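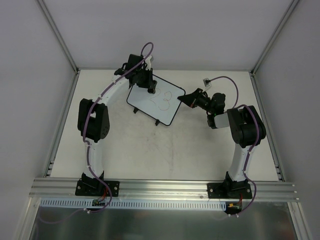
Who should answer a message sent to a shared inbox?
The person named on the rota for that hour, and they keep the thread until it is closed or handed over in writing.

Speaker notes: Shared inboxes in small and mid-sized offices
Running time 45 minutes, questions at the end. Slides have almost no text, so keep to the order below.

We use cookies to remember your settings and measure visits. Accept all / Manage choices

1. Opening
State the scope. The talk covers addresses such as info@, orders@ and accounts@ that several people can read and reply from. It leaves out personal mail and mailing lists. Chat comes up once, in part 5.
Ask for hands: who has access to a shared inbox, and who could say how many others do. Leave a pause. Move on without comment.

2. What goes wrong
Two faults account for most complaints. In the first, a message gets two replies that disagree. In the second, a message gets no reply, as each reader took it that a colleague had it in hand.
Both come from using the read/unread mark as a record of work. It records that a message was opened. It holds no name and no decision, and it changes when a person clicks by mistake or when a phone syncs.
Show the Grestow sample. Veronica Anghel went through 3000 messages from the orders address and sorted them by outcome. The unanswered ones were nearly all marked as read. Long threads did worse than short ones, mainly where the customer had changed the topic halfway down and left the old subject line.
If asked: the sample was taken from one address only and left out automatic receipts.

3. Claiming a message
Slide: three columns, New, Claimed, Closed.
A claim is a visible mark with a name on it. A category, a tag or an assigned field will do. Initials at the front of the subject line also work, but they can break threading in some mail programs and customers see them when the reply goes out. Prefer a tag.
Claim before reading past the first screen. People tend to read the whole message, think about it, and then get called away. At that stage it looks finished to everyone else.
One name per message. A department name is not a claim.
Zumard let people claim up to a full page each morning. By noon the claims meant very little. They now claim one at a time and the queue is easier to read.

4. Handover
Handover is a written note attached to the thread. Minimum contents: what the sender wants, what has been promised, the next step and when it falls due. Four lines is enough.
Read out the sample note slowly:
"Customer wants a refund for order 1333. Told her she would hear by Saturday. Waiting for accounts to confirm the amount. Obsa has it from 2 o'clock."
Point out that the promise is on its own line. Lăcrămioara Cârstea's team at Bandunham left it out of their first form, and the next person would then offer a new date. Senders notice a changed date more than a late one.
Forwarding the thread to a colleague's own address takes it out of the shared record. Avoid it. If it has been done, copy the reply back in the same day.

5. Replying
Sign with a personal name and the shared address. Leave direct addresses out of the signature block or the second message will go there.
Answer in the channel the sender used. If the matter is settled by phone or chat, put a one-line summary on the thread before closing it.
Saved replies: keep the set small and give each one an owner. Ecaterina Pîrvu found some 45 at Tôn, including several with prices that no longer applied. Check them every September or pick another fixed month.
Skip the slide on tone if time is short.

6. Closing a thread
Closed means that the sender has had an answer and nothing is owed by either side. "Waiting for customer" is a separate state with its own date.
A "thanks" reply will reopen the thread in most systems. Let it, and close it again by hand. Filters for short replies also catch "thanks, but it's the wrong size".

7. Questions
Likely ones:
- Outside office hours. An automatic reply giving the next staffed hour, and no promise beyond that.
- Number of people with access. Go by the rota. Remove leavers on the day.
- Ticket software. The rules come first and carry over. Čestmír Holub has the comparison table, refer people to him.

Handout is the one-page handover form, printed both sides.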